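Parvathi Pisharody on mending, moths and the Stoldale blanket drive

18 March 2019

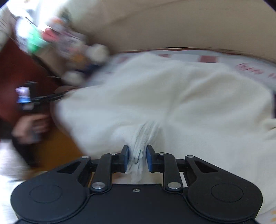 Parvathi Pisharody has the kettle on before I've got my boots off. She's talking already. Wool, mostly, and what people do to it. "They boil it," she says. "They boil it and then they bring it to me."

She's run the mending room at Humgate for 2 winters now, upstairs from the old Karakaya bakery. Smells like bread up there till noon. Long bench, good lamp, a sewing machine she hates. She does most things by hand.

Grew up with a mother who darned everything. School socks, tea towels, once a tent. "I thought it was embarassing. I wanted new socks like the other girls. Then I moved out and had no money and suddenly I was very good at socks."

The blanket drive is what I came about. Started in November, a notice in the Stoldale paper, bring us what you're not using and we'll fix it and pass it along. She figured a few bags. By the time the shelves were full they had 108 blankets and more on the stairs. Crib size, queen size, a horse blanket that nobody would own up to.

What's the worst of it? "Moths," she says right away. Doesn't even think. "Put it in the freezer. Bag it tight, leave it, take it out, put it back in again. My husband opens the freezer for peas and gets a cardigan."

Fleece is a different animal. She won't darn it, no point, there's no weave to follow. She folds the torn edge under and runs a blanket stitch along it in a colour you can see. "Don't hide it. Why hide it? Somebody cared enough to fix it." She also says wash it cool and keep it right away from the dryer on high. The pile goes hard and you can't bring it back. I own one of those. Didn't mention it.

Leandro Ledesma comes up partway through with a box of thread from the shop downstairs. He learned to sew from her last year, and his first go was a quilt corner that's still pinned up by the door. "It's terrible," he says. She says it's not terrible. It's a bit terrible. He does all the bindings now and she doesn't check them.

I ask about money, becuase someone has to. Thread and needles cost them 49 dollars last month. The rent is another story, and she'd like the town to help with it. She's written to Erhan Yaman at the council office. He wrote back, nicely, asking for a form. She's filled in the form. Now there's a second form.

"I don't mind forms," she says. "I mind waiting."

Will she do the drive again next winter? Long pause, more tea. She'd want a second lamp and a favourite pair of scissors that people would leave alone. And she'd ask for everything to be washed first.

"Put that in," she says. "Put it near the top."

Sorry Parvathi, ran out of time to move it. Wash them first, please. Drop-off is at the side door in Humgate, ring twice.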